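News > Software > Robot handling

Print this page | E-mail this story to a friend

Flalline update teaches laundry robots to check a fold before making the next one

Sun 9 June

Anyone who has ever tried to fold a T-shirt on a bed while talking to someone in the next room knows how it goes: the first fold is fine, the second one is a little off, and by the third you have something that will go into the drawer but won't sit straight in it. The software team at Tredton has spent a good part of the past year on that very problem, and this week the company put out a new release of Flalline, its planning package for robots that handle clothes, linens and other soft goods.

The big change is a step the developers call the second look. In earlier versions, the program studied the garment once, at the start, worked out the whole string of folds from that single view, and then carried them out one after another. It was quick, and on a stiff new dish towel it did very nicely. On a well-washed cotton shirt, though, a sleeve that settled a little to one side threw off everything that came after it, and the planner had no way of knowing. Flalline now stops after each fold, finds the edges of the garment again, compares them with where it expected them to be, and makes a fresh plan for whatever is left to do.

That sounds simple enough (and the team is the first to say that people do it without thinking), but it took some patient work underneath. A folded shirt is a much harder thing for software to read than a flat one. The outline is different, the layers are all the same color, and a crease can look very much like a hem.

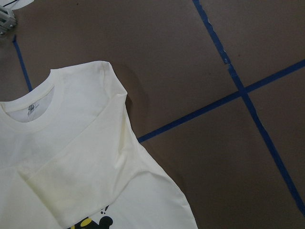

Tredton's answer was to let the program keep two kinds of notes as it goes along. One is a plain map of the garment as it looked before anything was touched, with the collar, the cuffs, the shoulder seams and the hem all marked. The other is a running guess at which of those parts are now hidden, and under what. When the wrist view and the overhead view disagree about an edge, the older release simply took the overhead one. The new one gives each a score and goes with whichever has the clearer line of sight, and if neither scores well it asks for another view before it moves anything. The developers are fond of this part, and it's easy to see why. A planner that is willing to say it isn't sure saves a good deal of refolding later on.

Collars turned out to be a great help in all this. A ribbed neckline holds its shape better than the rest of a soft shirt, so the program now looks for the neckline first and measures everything else from there. Printed shirts caused more trouble in the early days. The old edge finder had a habit of taking the border of a dark print for the border of the cloth, and would cheerfully plan a fold straight across somebody's favorite cartoon. The training set was widened to deal with it, and now holds 4,000 labeled views of garments, with plenty of patterned and printed ones among them, laid every which way. Garments that arrive upside down are treated just the same as the others, with no need for anyone to turn them first.

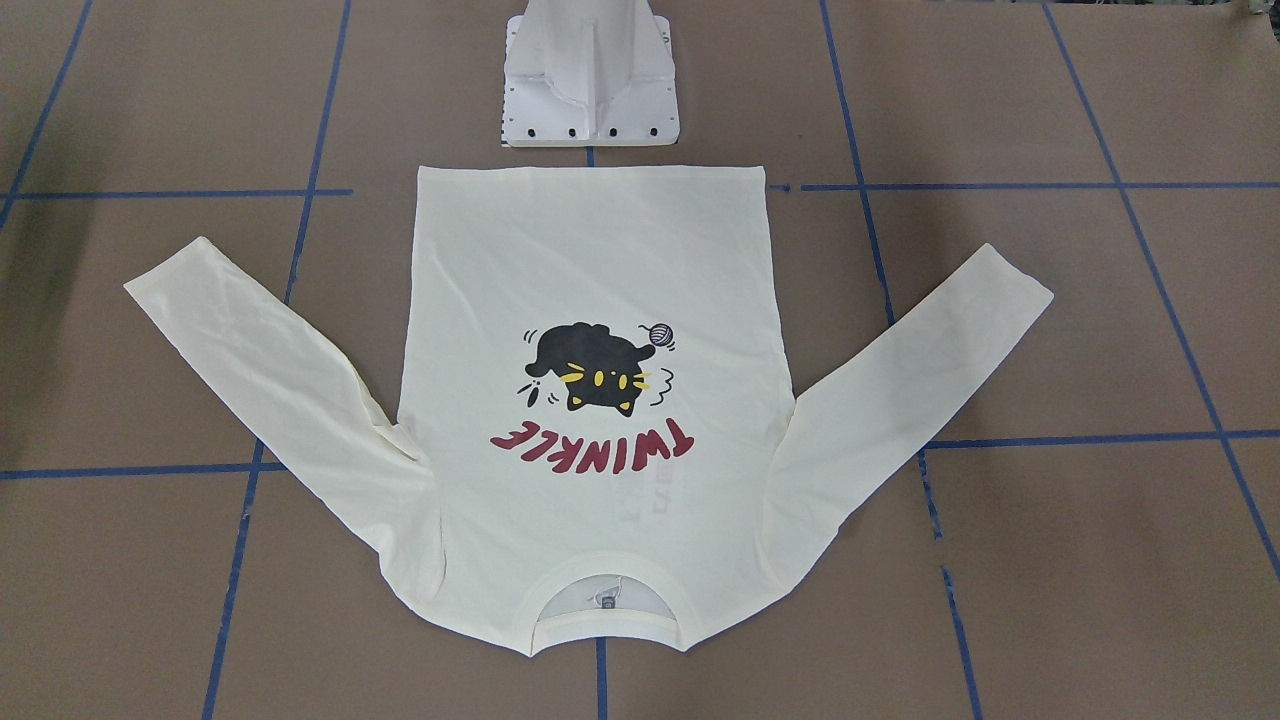
A long-sleeve T-shirt laid out with its collar toward the bottom of the picture and its sleeves spread wide.

The release was tried out on 202 shirts before it went to customers, long-sleeved and short-sleeved both. Tredton says the greatest improvement came on the long-sleeved ones, where there is simply more fabric to go astray, and where the old planner tended to leave a cuff poking out at the side. The price is time. Each fold now carries a pause of 3 seconds while the program looks and thinks, and shops that handle towels and pillowcases all day may not want it. For them the second look can be switched off in the settings, one garment type at a time, and the planner goes back to working the way it always did.

There are a few smaller things in the release that regular users will be glad to hear of. Fold plans can now be previewed as a simple line drawing before the arm moves, which should make life easier for anyone setting up a new garment type late in the afternoon. The log file, long a sore point, has been rewritten in everyday words, so that a stopped job will say "left cuff not found" in place of a number that had to be looked up in the manual. And calibration against marks on the work surface, which used to have to be started by hand each morning, can be set to run by itself when the system comes up.

Two longtime users have had the release in hand ahead of everyone else. Kokkinos, which does table linens and staff uniforms for hotels, reports that it has left the second look on for shirts and off for napkins, and is happy with both. Stilludus, a smaller outfit that sorts and folds secondhand clothing, asked for better handling of garments with buttons down the front. Tredton has promised to look into that for the next release, planned for August, along with hoods, which remain a headache for all concerned.

Flalline customers with a current support plan can download the update now from their account page. Users still on version 2 will need to save their garment settings first and load them again afterward, and the release notes explain how to go about it. The notes also carry a short list of known problems, the main one being that very sheer fabrics are still sometimes read as two layers when there is only one.

Contact the newsroom | Copyright, all rights reserved | Back to top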